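I've gone right off wishlists. My cousin sent me hers in October, all 3,744 words of it, links included, and I just felt tired! Where's the fun in buying someone the exact Savura candle they've already picked?

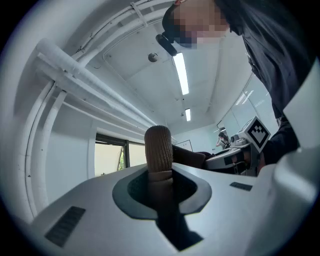 Surprise is the whole point of a present, surely (even a bad surprise). My friend Mpho once gave me a brown scarf I'd never have chosen, the same sort of brown as that leathery-looking patch behind the ribbed tan finger, and I wore it for four winters. Would I have put it on a list? Never! I'd have asked for a Pichler teapot, and I'd have forgotten who bought it by Monday. So no list from me this year, sorry, you'll all have to guess.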